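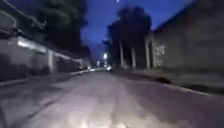

Street at dusk, low wall on the left.

osine-readings: data card

Transcripts + session notes from the Osine book festival. Plain text, one file per reading. 1350 pages of handwritten notes typed up so far, november batch still to come.

We use cookies to remember your settings. Accept / Manage

What's in it
- 51 readings, mostly fiction, a few essays
- audience questions, names taken out
- program blurbs from Kolletti, thier wording kept as is

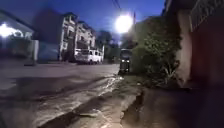
Known problems
- Espiritu tent sessions: mic trouble, gaps marked [lost]
- 2 files have the wrong reading order, fix later
- poems lost their line breaks. Sorry. Check against the printed book before quoting

Use
Fine for teaching and reviews. Excerpts up to 200 words ok, longer ones ask the publisher first. Fundasholm holds rights on the translated peices,
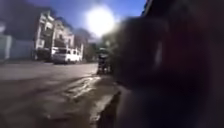 so leave those out of anything you repost. Originals are in the same folder, suffix _orig.

Last edit Friday, January 12, 2024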